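Taking a group to the robot open day at Grevus, what should we plan for?

Posted in: Visits and Days Out
Asked by marlowe_pines

Hello everybody, and thank you in advance for putting up with a long message! I help run a homeschool group and we've been offered places at the Grevus open day in January. I've never been inside a robotics workshop in my life. We'd be bringing kids from eight to fourteen, plus a handful of parents, and one grandfather who used to repair sewing machines and is more excited than any of them.

The flyer says there will be "live handling demonstrations" and a talk, and then it gets very vague. Is it worth the drive (85 miles each way for us)? Do they let the children get close enough to see anything? And is there somewhere to eat a packed lunch if the weather is bad? I'd love to hear from anyone who has been, even if it was a few years back.

3 replies

Katalin Tóth
Marked as helpful by 27 people

Oh, do go! I took my two last winter and we still talk about it at supper.

The doors open at 9:30 and I would really try to be there by then. They told us they'd had 400 visitors the year before, and by late morning the corridor outside the demonstration room was packed solid. There are two halves to the day. The talk is in the big room upstairs, and I'll be frank, it was over my younger one's head, with a lot about sensors and a project called Sester that I never quite got straight. You can skip it without hurting anyone's feelings. The demonstrations are downstairs and they repeat through the day, so if you miss one you can go and look at the posters and come back.

The one to see is the cloth handling. I had pictured big orange arms and car doors, and what held us for the better part of an hour was a robot working with plain white fabric. The young woman running it explained that cloth is one of the harder things to give a robot, as it never lies the same way twice, and she was so patient with the children's questions. My son wanted to know if it could do his shirts. Your grandfather will want to stand at the front for this one, and I'd let him!

They also show you what the small camera down at the gripper sees, and I'd tell the kids to watch that as much as the arm, because you get much nearer to the work than you ever could from behind the rope.
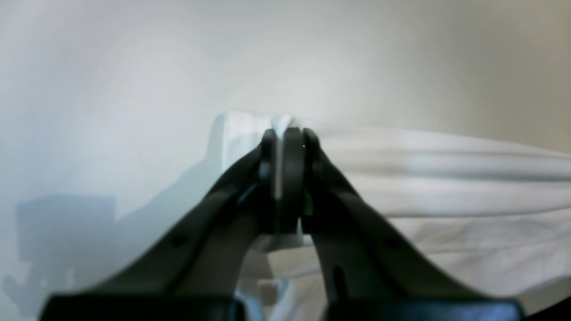
Practical Stuff: Food, Parking, Coats

The two black fingers come together on just a little pinch of the white cloth, with the rest of it bunched up in soft folds to the side. My daughter tried to copy it with a napkin at lunch, which brings me to your other question. Yes, you can eat indoors. There's a long room past the front desk with tables, and they don't mind packed lunches at all. The coffee is free and tastes like it.

Park in the Kerr lot, across the road, and have everybody use the restroom before the demonstration. Bring a sweater for each child too, the downstairs rooms are chilly. Have a lovely time, and please come back and tell us how it went.

dunstable_ray

Went once. Good but crowded. Call ahead if you have more than ten, they'll give you a time slot. No strollers downstairs.

pepperoni_jo

I haven't been to this one but we did the Zedora open house and the kids loved it, so I would guess it's similar? Ours had a gift shop. Not sure if Grevus does. Take snacks for the car.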